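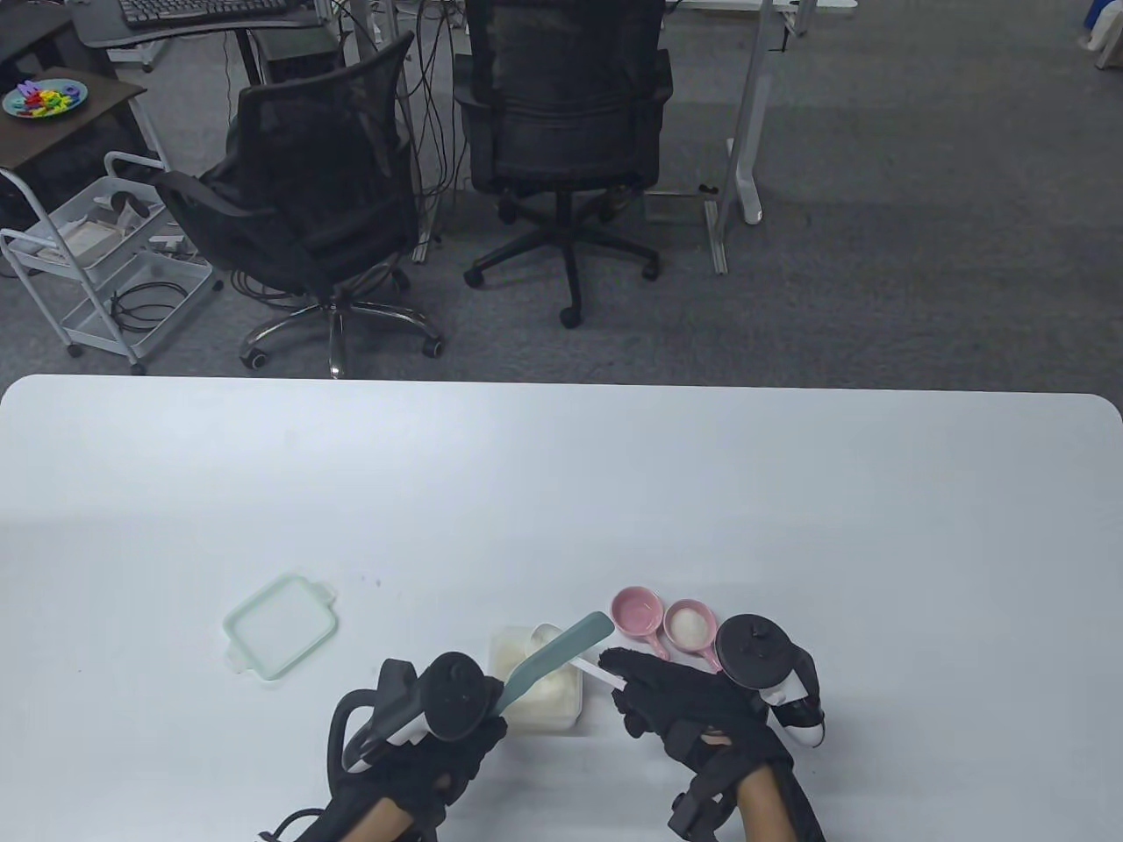

Section 12. Setting up hand tracking in Trotus

This section applies to operators recording table-top tasks with two hand-held controllers. Complete Section 11 (Installation) first.

12.1 Pairing the controllers

1. Put on both gloves and fasten the wrist straps before switching on the controllers.
2. Open the Devices panel and select Pair. The left controller must be paired first.
3. Wait until both entries show a steady green mark.
4. Hold both hands still above the table and select Set Origin.

Note: If the two entries are the wrong way round, select Swap. Do not exchange the controllers between hands.

12.2 Checking the hand position

1. Select Live View and move each hand slowly to the four corners of the table.
2. Compare the drawn hand with the camera picture. The offset must stay below 12 mm.
3. If it does not, repeat step 4 of 12.1. Should the fault remain, report code 644 to the Horkton support desk.

Caution: Keep cables clear of the wrists. A pulled cable can shift the controller on the glove, and the software will not detect this.

12.3 Recording a task

1. Choose a task from the list, for example Scoop Powder or Close Lid.
2. Start recording with both hands in view.
3. Pause for 2 seconds before the first contact with any tool – the planner uses this pause to mark the start of the movement.
4. Select Stop, then Keep or Discard.

Note: Code 801 means that tracking was lost during the recording. Such recordings cannot be used for planning and should be discarded.

Section approved by Radwa Zerouali, 04/11/2021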